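About the Marham Robotics Club

The Marham Robotics Club is an after-school program for students in grades nine through twelve. We meet in the back half of the engineering shop, Monday afternoons from 3:30 until the late bus, and more often in the weeks before a competition.

Students sign up in one of two groups. The build group handles frames, wiring and the parts that have to be fixed down before anything moves. The control group writes and tests the programs. Most students try both by the end of their first year.

Our main project this year is called Dauda. It is a two-arm cell set up on a work table, with a small drawer cabinet between the arms. The job is to open a drawer, take out a part and set it down on the table where it belongs. The parts are switch housings, terminal blocks and small fittings of the kind used in control panels. Drawers are harder than they look - the handling has to be gentle or the whole cabinet shifts.
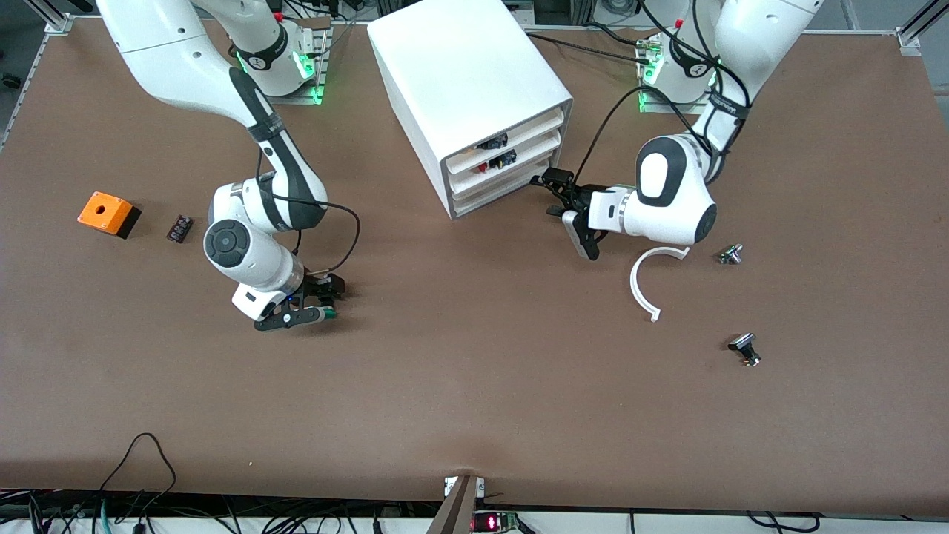

Nneka Okeke

Students run the sessions themselves. Each team of five picks a lead, keeps a written log and shows its work to the rest of the club once a month. My part is to check the wiring, sign off on test runs and answer questions when the log doesn't.

We enter the Brikov Challenge every spring in the sorting and assembly class. Last season we sent two teams, and one of them made the final round. The Niltonent workshop lends us bench space in June, when the shop is closed for cleaning.

New members don't need any experience. Safety training takes two meetings and has to be finished before working near the arms. Closed-toe shoes are required, and long hair must be tied back. Sign-up sheets are outside the shop door, or you can stop by during a meeting and ask for one.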